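Ondska finger pads for hand-held grippers: great grip, bad glue
14 Dec 2024

I wanted to love these. For most of the fall I did love them, and I told Vinzenz Auer to buy a set, which I now feel pretty bad about (sorry, Vinzenz).

Quick background. I record grasping demos at home with a pair of hand-held grippers, one per hand, mostly on small soft or fiddly stuff. Hair ties, bead bracelets, clips, that sort of thing, sorted in and out of a tray. My old pads were bare rubber, and anything with round beads would squirt right out the side. So I paid $82 for the Ondska set: blue, slightly fuzzy, peel-and-stick, two per gripper plus spares. Shipping was quick and the cut was clean, no trimming with scissors like I had to do with the Jeramex ones.

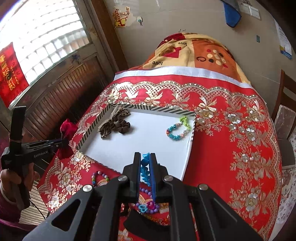
And the grip really is good! Chunky plastic bracelets stay put, even the interlocking kind that wants to fold up on itself the second you lift it. I could close the fingers with a lot less squeeze than before, and my hand thanked me by the end of a long session. Fabric is even better. Sheer stuff used to slide around on the rubber and I'd end up bunching it three times before I got a hold I liked.

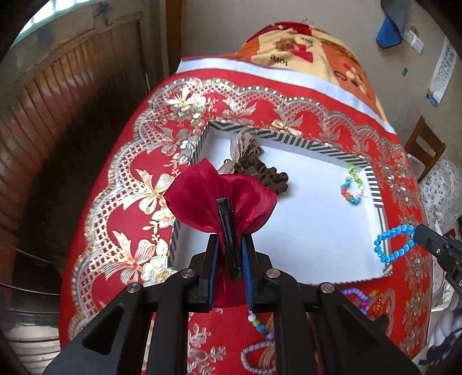

Organza scrunchie with a snap clip on it, held between the Ondska pads.

Now the bad part. The adhesive creeps. I don't mean the pad falls off, I could live with that, you'd notice it right away. What mine did was slide down the finger a hair at a time until the top edge of the metal was doing the gripping and the pad was just along for the ride. I had been blaming my own hands for every dropped bead strand for a good two weeks. Then I went back through the log and 574 picks were recorded after the first bad drop. I've tossed all of them. That hurt!

It got worse. With the pad out of line the jaws don't meet flat, and on the left gripper one finger rode up against the pad and stuck closed. I reached in with my other hand to free it (dumb, I know), it let go and then snapped shut on my fingertip. Blood blister, nothing serious, but I was swearing at a hair accessory. If yours jams, open it from the handle and keep your fingers out of there.

I wrote to Ondska and got a reply from Andor Hegedűs in support, who was nice about it and said to wipe the fingers with alcohol, press each pad for a full minute and leave it overnight. The instruction card says none of that. I did it his way with the spares, and I drew a pencil line on the metal at the pad's bottom edge so I can check for drift before each session. So far the pads are still on the line.

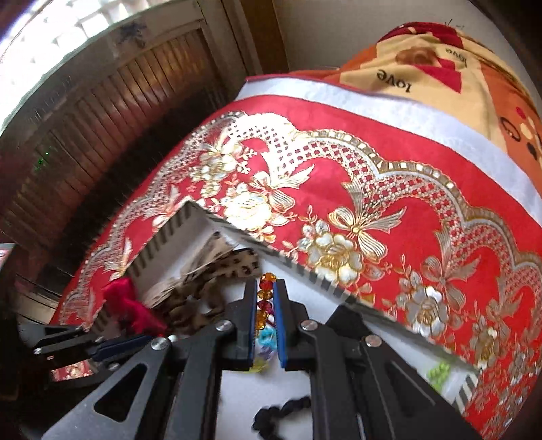
Faceted beads pinched between the pads, my least favorite thing to pick up.

Would I buy them again? Probably, if they fix the glue. The pad itself beats everything else I've used. At this price I shouldn't need a pencil line, though, and there should be a pinch warning and proper prep steps in the box. Three stars. I'll bump it to four if the spares make it to June.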